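Rastora Takes Its Time With Plarkosar

The sequel is bigger than the first game, but the studio says the size was never the hard part.

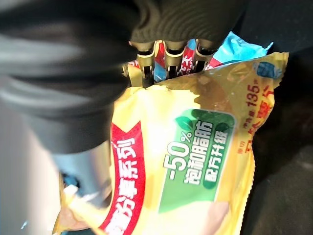 When the first Cisberg came out, it sold mostly by word of mouth. It was a quiet exploration game set in a flooded mining town, with no combat and a map you had to draw yourself. Rastora, the studio behind it, had 10 people on staff and no plan for a second one.

Cisberg: Plarkosar is now in its last stretch of testing. Rastora has set a June release on PC, with console versions to follow at a date it won't commit to. The studio has grown since the first game, but it still works out of one floor, and most of the original team is still there.

The new game moves the action up the valley to Plarkosar, a town built on the side of a dam. There are 85 locations to find, and the player can reach most of them in any order. I played the opening four hours on a preview build. Early on you get a boat, a lamp and a notebook, and after that the game mostly leaves you alone.

The notebook is the biggest change. In the first game you drew on a blank grid, and plenty of players gave up and used paper. Now you can pin notes to a spot, copy symbols off walls and cross things out. It still won't tell you whether you're right. I spent most of an hour convinced that two pump houses were the same building, and the game let me.

Water levels matter more, too. Opening a gate in one district drains a street in another, and some doors can only be reached when the level is high. Rastora says the test group filed 698 reports on the water system alone, many of them about players getting stuck behind a gate they had closed themselves. The fix is a manual reset at the dam, which costs you a night of game time.

The writing is less sure of itself. A radio operator called Samir talks to you through much of the opening, and he explains things the first game would have left for you to find. You can turn the radio off, and I did after the second district. The game seemed better for it, though a few objectives got harder to follow.

Performance on the preview build was fine apart from long loads when entering the lower town. Saves from the first game don't carry over.

Filed under: Features, PC Games, Previews

Comments (3)

gatekeeper_lou
Glad they kept the map drawing. The paper one I made for the first game is still in my desk drawer.

mossbank
Any word on controller support for the notebook? Drawing with a stick sounds rough.

tinwhistle4
Four hours in and only the second district is mentioned. How long is this thing? I have a job.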